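The Key of Room 5

Ningsih came to Fokthorpe in January with one suitcase and a letter for her aunt. The landlady gave her the key of room 5 and said the aunt had moved out long ago.

"Where did she go?" Ningsih asked.

"She did not tell me. She paid, she cleaned the stove, she left."

In the evening Ningsih sat on the bed and read the letter herself. It was from her mother – only one page, mostly about the price of rice and a neighbor's wedding. 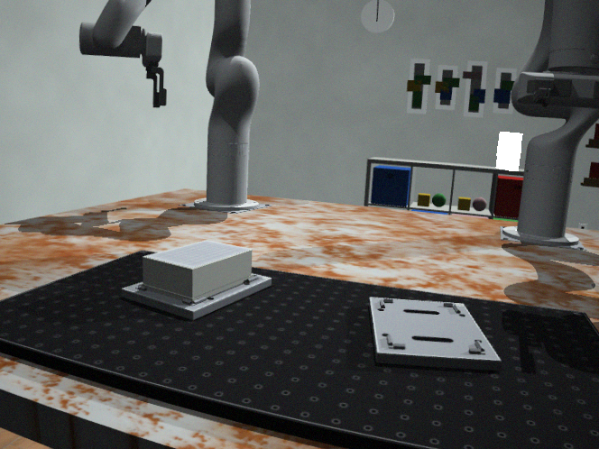 At the end her mother had written: "Come home, I am not angry anymore." Ningsih folded the page and put it in the drawer. Then she went down to ask if she could use the telephone.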